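FOR IMMEDIATE RELEASE

Hilivberg Opens Its Robot Lab to the Neighbors, and the Neighbors Show Up

BENDPORT, April 29, 2018 – We opened the doors of the Ouazzani building yesterday morning and I'm still a little hoarse from all the talking! I run the Clurau project here at Hilivberg, which means I'm usually the person standing next to the robots, and this time I was standing next to the robots with 259 people coming through over the course of the day. We had set out chairs for 40. Sorry to everybody who sat on the stairs.

For those of you who couldn't make it, Clurau is our two-armed box handling project. We've been building it in the back half of the Ouazzani building since January of last year, and apart from a few school groups (and the mail carrier, who always stops to look) hardly anyone in Bendport had seen it up close. People kept asking what goes on behind the frosted windows, so we figured we'd let them come in and watch.

What we showed

The demonstration was a plain one, and we picked it on purpose. Two arms, a workcell with gray ribbed walls, a flowered mat on the floor and some big boxes in bright colors. A single small gripper can't get around a box that wide, so the arms have to work as a pair, one on each side, and they have to agree on how hard to push. Push too little and the box slides. Push too much and it buckles or squirts out toward whoever is standing there with a coffee.

Each arm carries its own small camera out by the gripper, and I think that was the part people liked most. You're down there between the black fingers, looking at the flowers, with the side of a box looming up next to you like a parked bus.
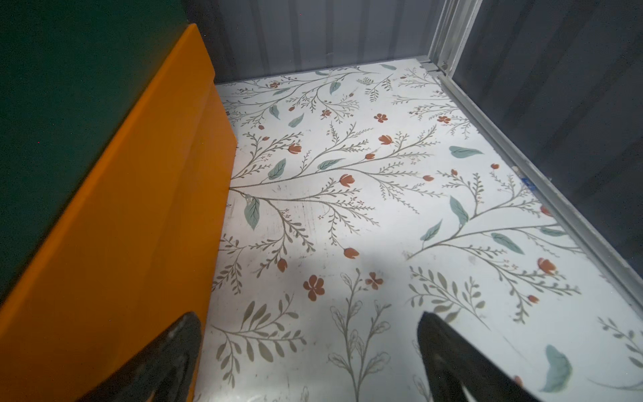

Why boxes, of all things

I got this question maybe more than any other, and it's a fair one. Boxes are what our customers have too many of. Hilivberg makes handling equipment for small warehouses and stockrooms, the kind of place where the same person answers the phone and moves the cartons, and a big light carton is a pain for one person to move. It isn't heavy, it's just all elbows. If two modest arms can square it up, turn it and set it where it belongs, that person can go answer the phone.

We also like boxes for our own reasons. When you grip something from opposite sides, every little mistake shows. If the left arm is late, the box swings. If the box is sitting at an angle, both arms have to come in at that angle too, and a box that's half up against another one is harder still. We set them crooked all day long and let the visitors call for more crooked – the kids had no mercy at all.

By closing time we had run 157 rounds of the demo. I won't pretend every one of them was pretty. There was a stretch after lunch when the right arm kept coming in a hair too low, and we stopped, fixed the setting with everyone watching, and started up again. I was embarrassed for a minute or so and then noticed that the crowd had moved closer. The biggest cheers of the day came in that hour, and I've told the team we should plan on leaving the fixing part in next time.

We did 4 longer sessions as well, where people could stand at the side of the cell and ask anything they wanted while the arms worked on a box together.
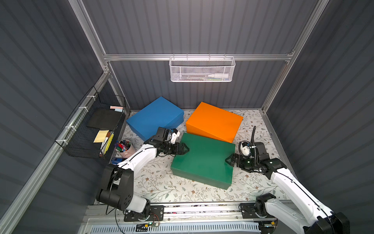 One visitor from across the street told us that she had expected something much faster, like in the car commercials, and that she ended up staying the whole session for exactly the opposite reason, because she could follow what both arms were trying to do. She also wanted to know when they'd be ready to help her move.

Not soon, I'm afraid! Clurau is still a lab project. We hope to put a first pair of arms into a real stockroom here in Bendport, and there's a good deal to do before then: softer boxes, boxes with the tape coming loose, boxes somebody has stacked badly on a Friday afternoon. If you run a stockroom nearby and have cartons like that, we'd love to borrow a few, the uglier the better.

Coming back for more

We'll do this again in the fall, with more chairs. Schools and clubs can ask for a group visit before that. Visits are free, they last as long as your questions do, and there's a step at the side entrance that catches everyone, so watch your feet.

Reporters who'd like to see the arms at work are welcome on any weekday. Please call the Hilivberg front desk in Bendport and ask for the Clurau team.

###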